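Prunden handling trials: progress report to the Darska fund
Second reporting period

1. Summary

The work plan for this period had two parts: finish collecting demonstrations of the block-picking task, and compare the two ways of giving them. The first part is done. The second is done for one operator only, and we ask to carry the rest into the next period.

We now hold 949 demonstrations. Of these, 537 were given by remote control and the remainder by hand guiding, with the operator holding the arm and moving it through the pick. The plan asked for an even split. Hand guiding fell behind in the first weeks while we waited for a replacement cable clamp from Sandhu, and we used the time for remote control.

2. What has been done

The task is the one agreed at the start. The arm reaches into a metal bin, takes hold of one long block, lifts it clear of the rim and sets it down outside. Blocks are tipped in by hand before each run and left where they fall.

Hand guiding gives cleaner approaches when a block lies flat and on its own. The operator feels the arm come up against the wall of the bin and backs off. It is poor for blocks lying against each other, as it is hard to make small turns of the wrist while also carrying the weight of the arm. Remote control is slower – our operator needed 40 seconds for a typical pick – but the final turn before closing the gripper is steadier.

We threw out runs in which the gripper pushed a block into the wall before gripping it. In hindsight some of these should have been kept and marked as failures. From now on they will be.

3. Problems

The cable bundle on the arm limits how far the wrist can be turned when reaching low into the bin. Operators learn to avoid this without thinking about it, and the avoidance then appears in the recordings. We have not decided whether that matters for the fund's purposes and would welcome a view.

The Plodcombe workshop was closed for part of the period, so the second operator has not been trained.

4. The current setup

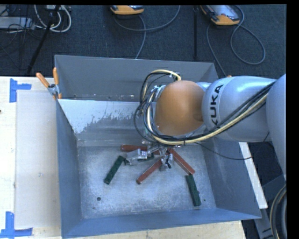 Report and photograph: Alcides Huanca, 17/10/2021

The present set uses red and green blocks, three of each. Colour plays no part in the task itself, but it makes the recordings easier to check when one block lies partly under the gripper. The bin is clamped at the rim, and blue tape marks on the work surface show where things go back after cleaning.

5. Next period

Train the second operator and repeat the comparison. Bring hand guiding up to the same number of runs as remote control. Begin replaying the learned motion on the arm at reduced speed, with an operator at the stop button throughout.

Spending is within budget. The money set aside for the second operator is unspent and we ask that it be moved forward.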